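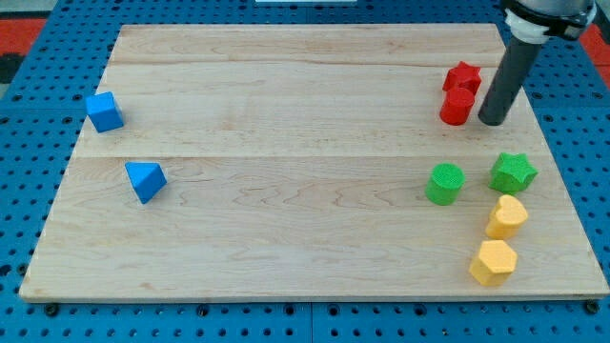 Eight foam blocks, four colours, one maple board.

I have a box of foam blocks under my desk and I am not ashamed of it. It started as a present for my nephew, who was two and who liked the box far more than what was in it, and somewhere between his birthday and the following February the blocks drifted back to my house. They've lived with me ever since. I stack them on the phone. I stack them when I'm meant to be writing this column. A cube, a half-moon if the set has one, another cube on top, down it all comes, and not a sound from the people downstairs.

That's the great thing about foam, of course — you can drop it. I grew up with wooden bricks, proper ones in a drawstring bag, and my mother could tell from the kitchen exactly how badly a tower had gone. Foam just sort of sighs. It's light, it's a little bit grippy, it squashes if you pinch it and then thinks better of it. Children chew it (watch that with the little ones) and dogs adore it, as I can tell you from the state of my one remaining yellow arch.

What I hadn't thought about, in all my years of idle stacking, was what to put underneath. I've always used the carpet. So when I took the slow train out to Votcombe to meet Tetteh Amegashie, who makes play boards and puzzle trays under the name Akolgo, I was braced for a polite morning and a nice cup of tea. I got the tea. I also got a two-hour talk on surfaces, with demonstrations, and I enjoyed every minute of it!

"Try it on the rug first," Tetteh said, and tipped a bag of blocks at my feet. I built a tower of four. It leaned. Then he put a board on the floor and made me do it again, and up it went, straight as you like, and I may have said something rude in delight.

His boards are maple, mostly, with long planks glued edge to edge. He likes maple because it's pale. Put a red block on a dark oak table, he says, and the red goes a bit muddy, and put a blue one there in the evening and you'll be looking for it with your hands. On maple every colour stands up for itself. Blue, red, green, yellow, they all look freshly painted. You get that faint ripple in the grain too, like sand when the tide's gone out, and I caught myself stroking it while he was talking about glue.

I asked if the seams mattered. I'd assumed a perfect board would have none. Tetteh looked at me kindly. A single wide slab will cup, sooner or later, he said, particularly if you keep it near a radiator, and a board that rocks is no good to man or block. Joined planks hold each other steady. Children use the seams as well. His daughter used to make hers a road, then a river, then the border between two countries that were not on speaking terms.

There was a good deal about fixing them down, too. A loose board on a slippery table goes for a skate the moment anyone leans on it. At home a bit of rubber matting does the job. In nurseries and workshops he'll bolt through at the corners, so it stays put however many elbows arrive. He did a batch that way for the Latmont playrooms and says they've come through 18 months of toddlers with nothing worse than crayon.

He sands each one far longer than he needs to. Foam drags on a rough surface, and if you've ever watched a small child try to push a block along and have it tip on its nose, you'll know the outrage that follows. He stops when a cube will slide with one finger and still stay where it's left. I tried this. I tried it rather a lot, and my tea went cold.

We finished the morning on the floor of his workshop in Irkthorpe Lane, two grown adults, sorting by colour and then by shape and then giving up and building a sort of castle. Tetteh builds wide and low. I go for height every time and it never ends well. He reckons you can tell a lot about a person from that, though he was too nice to say what.

I did buy one, needless to say. It's sitting on my desk with a cube at each end and my notes in the middle, and the box has been promoted from under the desk to beside the lamp. If you're tempted, start small. Any offcut will do, as long as it's flat and you've taken the edges off with sandpaper, and a wipe of food-safe oil will bring the grain up beautifully. Keep the foam out of strong sun, wash it in warm soapy water, squeeze it out and leave it on the draining board overnight.

My nephew came round last week and went straight for it. He's far too old for blocks now, he told me, and then he was there until supper.

Contact the magazine | Subscriptions | © 2025 All rights reserved | Back to top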